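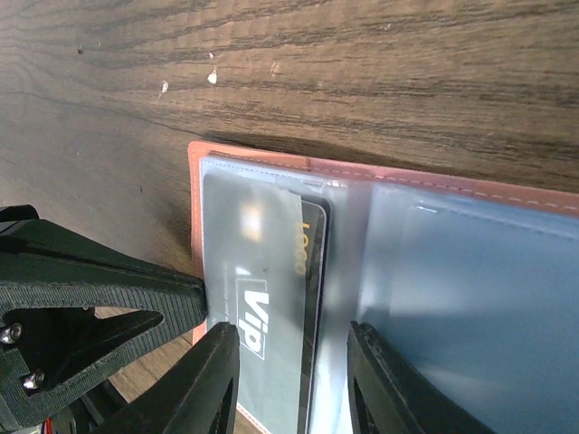 My wallet got pinched at the Walley shops in August, and by the time I noticed, someone had run up $2,234 on my card. If it happens to you, do it in this order.

Ring your bank first, before you've even finished swearing. Mine's with Prinard and they froze the card in a few minutes. Ask for a list of every pending charge and write down the reference number (I didn't, and had to call back twice).

Then report it to police. I went into the Isville station, but you can usually start online if nobody's been hurt. 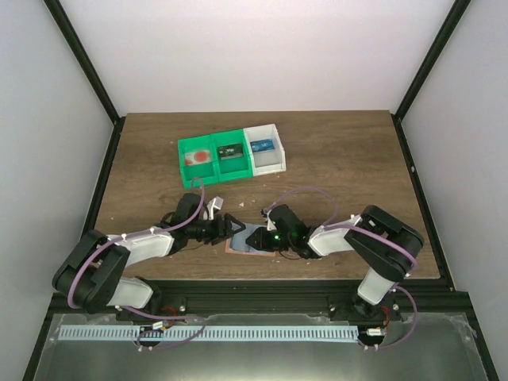
Three little bins on the table, two green and one white.

Take along:
Your photo ID, if you've still got it
The times and amounts of the charges
The name of each shop involved

One of mine was $700 at a tyre place on Yeh Street, and they still had camera footage! Shops often record over theirs, so ring them the same day and ask them to save it for the officer.

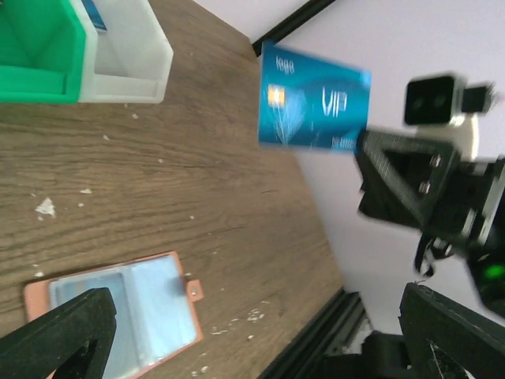 Once you've got your report number, send it to the bank's fraud team with your dispute form. Keep a copy of the lot, and check your statement again next month in case a slow charge pops up.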